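Blog > Around the House > Laundry

Whites, and how I finally made peace with them

25 January 2021 - 2 min read

I have put off the white pile ever since we moved to Leltcombe in September. Dark things forgive you, don't they? You can fold a navy sweater any old way and it looks fine in the drawer. White cotton shows every crease you give it, and a few you didn't.

So I made a pot of tea, spread everything out on the dark gray cloth and went at it slowly, one piece at a time. I like a dark background for this job - you can find the seams without squinting, and the seams are what you fold by.
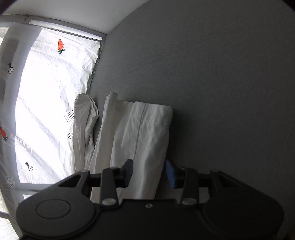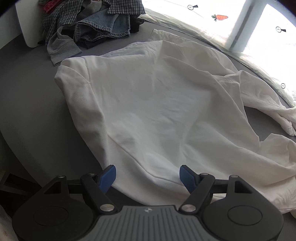
White cloth on the gray, creases and all.

My mother always smoothed from the middle outward with the flat of her hand, and I still do it her way. Then sides in, bottom up, and a good pat (the pat does nothing, but I'd miss it!). Anything with gathers at the waist I leave a bit loose, and I've stopped fighting over it.

Next up is the shelf in the hall closet, where 9 pillowcases are waiting for me and not one of them matches.

2 comments
50 shares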